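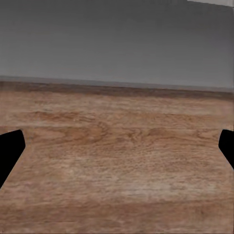

Holzplatte vor grauem Hintergrund

Werkstattbuch, April, Donnerstag, früher Abend

Endlich Schellack-Tag! Die Flocken von Plotier standen seit gestern früh in Alkohol, zweimal kräftig geschüttelt, heute Mittag durch den Kaffeefilter. Herrliche Farbe, so ein dunkler Honig, und im Filter blieb kaum Wachs hängen. Die Flasche ist beschriftet und steht hinten im Kühlen. Bitte nicht in die Sonne stellen, die alte Lösung ist uns so kaputtgegangen (wurde gar nicht mehr hart, klebte noch nach einer Woche).

Probebrettchen: Birne, Nussbaum, ein Rest Kirsche aus der Etwood-Kiste. Alle bis 500 geschliffen, gewässert, trocknen lassen, nochmal leicht drüber. Die Birne nimmt das Wässern übel und stellt richtig Fasern auf, da lohnt sich der zweite Durchgang.

Ballen neu gebaut: Wollkern, darüber altes Leinen, straff gezogen. Der vorige hatte eine Falte unten, und genau die Falte sieht man auf dem Deckel vom Nähkästchen. Den muss ich abnehmen und neu machen.
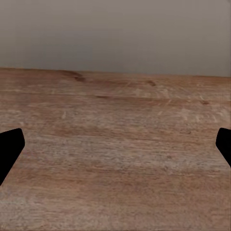 Noch einmal die Holzplatte, dahinter die graue Wand

Poren mit Bimsmehl gefüllt, ganz wenig, aus dem Leinensäckchen gestäubt. Auf Nussbaum ein Traum: nach der dritten Runde fängt die Fläche unter dem Ballen an zu ziehen, und dann wird sie plötzlich glatt wie Glas. Auf Kirsche war ich zu großzügig, da liegt in zwei Poren grauer Staub. Ist ein Proberand, bleibt so, als Warnung.

Aufbau heute: 12 dünne Aufträge, erst Achten, dann Kreise, zum Schluss lange Züge mit der Faser. Öl nur einen Tropfen auf die Sohle, und auch den erst, wenn der Ballen bremst. Ich habe das Boyer-Öl genommen. Das Druvberg lief mir beim letzten Mal zu weit, die Schlieren habe ich zwei Tage gesucht.

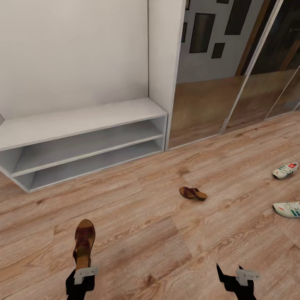
Zur Verdünnung: die ersten Aufträge fetter, dann bei jedem Nachfüllen etwas mehr Alkohol dazu. Am Ende ist fast nur noch Alkohol im Ballen, und da kommt der Glanz, wirklich von einem Zug auf den anderen! Wer an der Stelle stehen bleibt, reißt allerdings sofort ein Loch. Anfliegen, durchziehen, abheben. Auf dem Nussbaum habe ich mir so eine Ecke verdorben, ungefähr daumennagelgroß.

Frage für nächste Woche: nach dem Aushärten mit 2.000er nass abziehen oder direkt mit Stahlwolle und Wachs? Die Birne bekommt das eine, die Kirsche das andere. Mein Tipp ist die Birne.

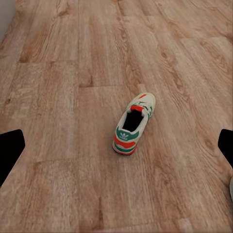 Noch offen:
Neues Leinen waschen, ohne Weichspüler.
Nähkästchen: Deckel abnehmen, Scharnierlöcher vorher abkleben.
Bimsmehl nachbestellen, die feine Sorte.
Ballen liegt im Schraubglas mit einem Schluck Alkohol, Deckel bitte fest zu.
Die Brettchen vor Montag nicht stapeln!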